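Visits | October
By Khanyisile Xaba

We use cookies to remember your preferences. Accept or manage settings.

Hokness promised "a morning among the makers" at its Sunddale open day, and I went along mostly to see whether there were any. The queue for the car park was longer than the tour.

The first hall was posters. One claimed 3,061 orders sent out in a year, another said 1,000 "happy benches", and I'd have liked to know who asked the benches. Our guide walked fast and took questions only at the doors, when the next group was already pushing in.

The Furkow room was better, if small. This is where they try out table layouts, and the pitch is that a plain dark mat under the work makes small parts easier to find. Fine. So does a tidy desk. A mat was laid out with a green disc on it and a little white piece nearby, with a low silver box standing behind. I asked what the mat costs and was told 417 for the set, which seems a lot for something to put things on.

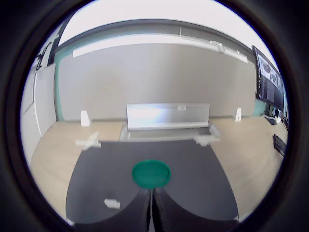 Kollár, from our group, wasn't having my grumbling and said that anyone who had spent an evening on their knees looking for a dropped screw would pay it gladly. Perhaps. I've done that too, and an old tea towel sorted it.

Coffee was free, biscuits weren't. The last tour goes at 3 pm and parking is on the verge.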